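보낸 사람: Ánh Kim
받는 사람: Olvera 살림 메일링
제목: Re: [Olvera] 걸쇠 달린 통에 뭘 넣어 두세요?
날짜: 2021년 4월 15일

> 안녕하세요, 가입만 해 놓고 눈팅만 하다가 처음 글 써 봅니다.
> 이사하면서 뚜껑에 손잡이 있고 양옆을 걸쇠로 잠그는 네모난 통을
> 하나 얻었는데요, 막상 뭘 넣어야 할지 모르겠어요. 반찬통으로 쓰기엔
> 크고, 옷을 넣기엔 작고요. 지금은 싱크대 밑에 빈 채로 있습니다.
> 혹시 비슷한 거 쓰시는 분 계시면 뭐 넣어 두시는지 좀 알려 주세요.
> 그리고 손잡이로 들고 다녀도 뚜껑이 안 빠지나요? 그게 제일
> 걱정이에요. 쟁반이랑 접시 자리도 애매해서 주방이 계속 어수선하네요.

어머 반가워요! 저 이런 질문 너무 좋아해요. 저도 그 통 때문에 몇 달을 고민했던 사람이라 할 말이 좀 많습니다. 길어도 이해해 주세요.

저희 집에 있는 건 흰색에 뚜껑 손잡이만 투명한 거고, 걸쇠는 회색으로 짧은 쪽 양 끝에 하나씩 있어요. 동네 가게에서 99 크로네 주고 샀는데(Orkholm 살 때예요, 지금은 얼마인지 모르겠네요) 처음엔 저도 쌀통으로 써 볼까 하다가 포기했어요. 쌀은 매일 푸잖아요. 그때마다 걸쇠 두 개를 열고 닫는 게 은근히 귀찮더라고요. 한 사흘 하다가 그냥 뚜껑을 얹어만 놓게 되고, 그러면 걸쇠 달린 통을 쓰는 의미가 없죠.

그다음엔 약통으로 썼어요. 이건 꽤 괜찮았는데 약 상자가 생각보다 부피가 커서 설명서 접은 것까지 넣으면 금방 차요. 그리고 급할 때 밴드 하나 꺼내려고 다 뒤집게 되고요. 혹시 약통으로 쓰실 거면 밴드랑 연고는 따로 작은 주머니에 넣어서 맨 위에 두세요.

지금은 뭘 넣느냐 하면, 간식 만드는 도구예요! 쿠키 틀, 짤주머니, 깍지, 종이컵, 이런 거요. 자주는 안 쓰는데 쓸 때는 한꺼번에 다 필요한 것들 있잖아요. 서랍에 흩어져 있을 때는 짤주머니 찾다가 반죽이 다 퍼졌는데, 통째로 들고 식탁으로 가면 되니까 아주 편해졌어요. 끝나면 다시 넣고 잠가서 찬장 위로 올리고요.
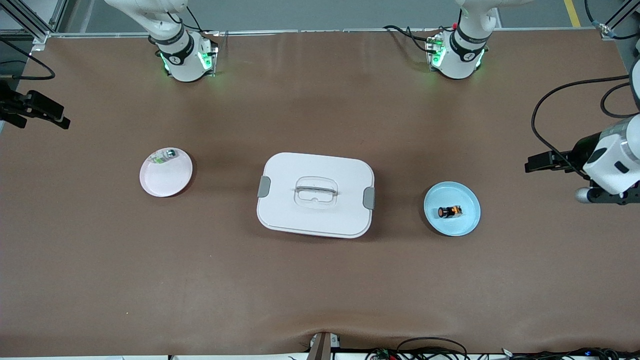 그리고 들고 다녀도 되냐고 물으셨죠. 저는 들고 다녀요. 대신 양쪽 걸쇠를 손끝으로 한 번씩 눌러 보고 듭니다. 한쪽만 잠그고 들었다가 깍지를 부엌 바닥에 다 쏟은 적이 있거든요. 냉장고 밑으로 들어간 건 아직도 못 찾았어요. 무거운 걸 넣으실 거면 손잡이만 믿지 마시고 밑을 받치시고요. 저도 한번은 밀가루 봉지까지 욕심내서 넣었는데 뚜껑이 휘는 느낌이라 얼른 내려놨어요. 밀가루는 그냥 원래 자리로 보냈습니다.

아, 그리고 넣기 전에 찬장 깊이부터 재 보세요. 제 찬장 한 칸이 깊이가 33센티인데, 통을 길게 넣으면 문이 안 닫히고 가로로 돌려야 들어가요. 저는 그걸 사고 나서 알았어요. 가로로 두면 옆에 자리가 애매하게 남는데 거기에는 냅킨을 세워 뒀습니다.

쟁반이랑 접시 얘기도 하셨는데, 접시는 저도 아직 답이 없어요. 저는 테두리가 살짝 올라온 연분홍 접시를 제일 많이 써서 그건 아예 안 집어넣고 조리대에 둡니다. 과일도 담고, 요리할 때 작은 뚜껑이나 집게 같은 거 잠깐 올려 두는 용도로도 쓰고요. 이게 의외로 정리에 도움이 돼요. 굴러다니는 작은 물건들이 일단 접시 위로 모이니까 나중에 접시 하나만 치우면 되잖아요. 남편은 그게 접시에 어지르는 거지 무슨 정리냐고 하지만요 ㅎㅎ

쟁반은 세워서 보관하는 쪽에 한 표요. 예전에 Plollcombe에서 나온 철제 칸막이를 추천해 주신 분이 계셨는데(메일 보관함 찾아보시면 작년 7월쯤에 있을 거예요) 저는 그거 사서 잘 쓰고 있어요. 칸 사이가 좁아서 두꺼운 나무 쟁반은 안 들어가고 얇은 것만 들어갑니다.

세척 얘기도 잠깐만 할게요. 걸쇠 달린 통은 걸쇠 안쪽 틈에 설탕이나 밀가루가 잘 껴요. 저는 안 쓰는 칫솔로 문지르는데, 걸쇠가 빠지는 제품도 있고 안 빠지는 제품도 있으니까 억지로 당기지는 마세요. 저 예전에 쓰던 Lellness 통은 그렇게 당기다가 한쪽을 부러뜨려서 지금은 베란다에서 화분 흙 담는 통으로 살고 있어요. 씻은 다음에는 뚜껑을 바로 덮지 말고 엎어서 말리시고요. 성격 급해서 바로 잠갔다가 며칠 뒤에 열었더니 냄새가 좀 나더라고요. 베이킹소다 푼 물에 하룻밤 담가 두니까 빠지긴 했어요.

혹시 집에서 뭘 굽지 않으시면 바느질 도구나 선물 포장하는 리본 같은 것도 잘 어울릴 것 같아요. 저는 리본도 같이 넣고 싶었는데 버터 냄새가 밸까 봐 참았습니다. 그리고 속이 안 보이는 통이면 꼭 이름표 붙이세요. 저는 마스킹 테이프에 "굽는 것"이라고 써서 뚜껑 말고 옆면에 붙였어요. 위에 뭘 올려 두면 뚜껑에 붙인 건 안 보여요.

싱크대 밑에 빈 통으로 두시는 것도 저는 나쁘지 않다고 봐요. 급하게 손님 올 때 이것저것 쓸어 담기 딱 좋거든요(저만 그러나요?). 넣을 거 정하시면 여기에 꼭 다시 써 주세요, 궁금해요!

그리고 다른 분들, 짤주머니 말리는 좋은 방법 있으면 저 좀 알려 주세요. 컵에 뒤집어 씌워 놓는데 자꾸 끝부분에 물이 고여요.

Ánh Kim 드림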